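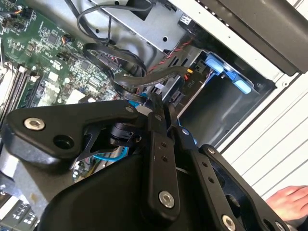 The gripper went on at the end of December and I have been finding out what it can't do ever since. Most of that list is cables.

For anyone new, the arm lives on the second bench at the Narnley workshop. The idea is to have it help strip down old desktop PCs. We get a steady trickle of them from offices and from people clearing out lofts, and the slow part is always the inside: pulling leads, unlatching drives, getting the memory out without cracking anything. I don't expect the arm to do all that. I'd be happy if it could get the drives and the loose leads out while I do something else at the same bench.

The arm itself I have written about before. The new bit is the gripper, which is black plates and link bars held together with socket-head screws. Doina Angelovski drew the linkage and I cut and assembled it. The link bars keep the fingers more or less parallel as they close, and that matters when you're trying to pinch a flat plug by its sides and not its corners. My first set of fingers closed like scissors and spat everything out.

It is bigger than I wanted. On the bench it looked quite neat. Put it inside a computer case and it fills the place. With a drive cage on one side and the memory slots on the other there's not a lot of room to open the fingers, and if you come in straight you hit the metal before you reach anything useful. Coming in at an angle works better. I now turn the case on the bench until the approach looks right and save that as the starting pose, which is cheating, but it gets me to the part I want to test.

SATA cables are the current job. The flat ones are stiff in one direction and floppy in the other, so they move when you nudge them and then come back somewhere slightly different. If the finger touches the cable before it gets to the plug, the plug ends up pointing another way. I've tried going for the cable first and sliding along to the plug, and I've tried going straight for the plug. Going straight for the plug wins when nothing is in the way. There is normally something in the way.

I kept a tally over one long session. Out of 102 tries at a data cable plug, 44 came out cleanly. The rest were a mix of slipping off, grabbing the wrong cable and closing on thin air. A couple of the plugs had the little metal clip, and I've decided to do those by hand until I have a better idea.

Things I changed after that:

The closing speed is down a lot. It was set for picking up wooden blocks and it was far too keen.

I stuck thin rubber on the inside of the fingertips. Bicycle inner tube, cut with scissors and held on with contact glue. It lasts a few evenings before it starts to peel.

All the pivot screws got a dab of threadlocker. One had been working its way out, and I'd spent most of an evening blaming the software for the wobble.

Motor current is now capped. Hamish Mowat talked me into this after it leaned on a board hard enough to bend it. The cap is low enough that I can stop the fingers with my own, and I still keep the stop button next to my other hand whenever I'm reaching in near it.

The drives ought to be easier. A lot of cases have coloured plastic tabs on the bays, so the thing you need to find is bright and the rest is grey, and you don't have to be gentle with it. The awkward bit is that most tabs want squeezing or pushing while the drive is pulled, and I've got one gripper. Callum MacKinnon suggested a spring hook on the bench to keep tension on the drive while the arm does the tab. I've bought the spring. That's as far as it has got.

Next job is narrower fingertips. Doina thinks we can lose a fair bit of width from the outer plates without them flexing. I'll cut a pair and see.

3 comments

Donnie Gunn
What thickness are the plates? I made something similar and the long link twisted as soon as it took any sideways load. Ended up doubling it.

Morven Niven
3 mm, Donnie. The long one does twist a bit if it catches on the case, but it springs back so I've left it. Might double it when I do the narrow tips.

Pringle
Try heat shrink over the fingertips in place of inner tube. Less grip but it doesn't peel, and you can change it in a minute.

Last updated: January

Search this blog
Type and press enter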